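Changes to Obituary and Death Notice Submissions
Posted 2019-03-31 by Trevor Fehr, Notices Desk

The Ornitz Record has moved its obituary and death notice intake from the old fax and e-mail system to Tavov, the form used for legal notices since February. Funeral homes with an account can log in with their existing number. Families who write their own notice can use the same form without an account, or bring the text to the front counter.

There are two kinds of listing. A death notice is free and gives the name, age, town, date of death, and the time and place of services. It may run up to 73 words. An obituary is paid, is billed by the line, and may include family history, work, military service, and survivors. Both appear in print and on the website. The web copy stays up for 90 days at no charge and then moves to the archive, where it can still be searched by last name.

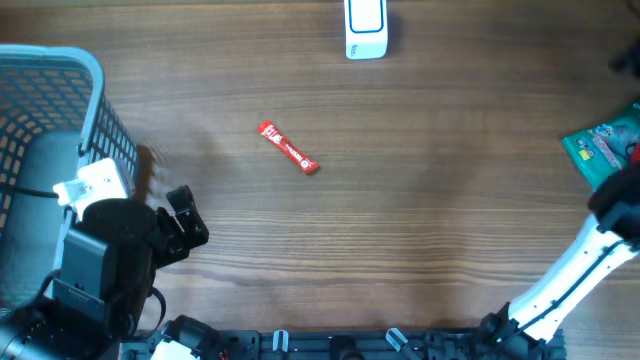 Wooden tabletop with a plastic basket at left.

Text must reach the desk by 4 p.m. for the next day's edition. Text received later is held for the edition after that. A notice with a service on the day of print should be flagged in the box marked "Service date," not in the body of the text. The desk sorts by that field and does not read the body until layout.

Every submission needs confirmation of the death before it is set. For funeral homes, the account number serves as confirmation. For families, the form asks for the name and phone number of the funeral home, crematory, or county office handling arrangements. We call that number during office hours. A notice that has not been confirmed is held, and the sender is told by phone.

Survivors are listed in the order given. The paper's style is spouse, children, grandchildren, siblings, and then others, but we will not rearrange a list unless asked. Spouses of survivors go in parentheses after the first name. Maiden names are printed without parentheses – for example, "born to Paul and Ruth Lu Zestano" – and the form has a separate line for them. Please check the spelling there as well as in the text. Most of the corrections we ran this winter were for maiden names and for the names of grandchildren. 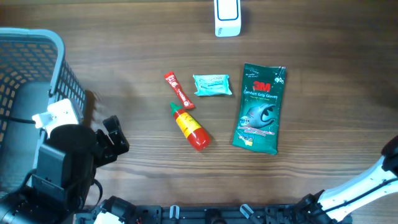
Red stick-shaped packet and other small items on a brown wood surface.

Corrections to errors made by the paper are printed free if reported within 14 days. The web copy is changed the same day. Changes to text that was printed as submitted are billed at the regular line rate, but the web copy can be changed once without charge.

Proofs are now sent by e-mail only. Reply with "approved" or with a marked copy. If no reply comes by the deadline, a death notice runs as typed and an obituary is held.

The old fax line will be shut off when the current billing period closes. Prepaid lines on a fax account carry over to Tavov under the same number.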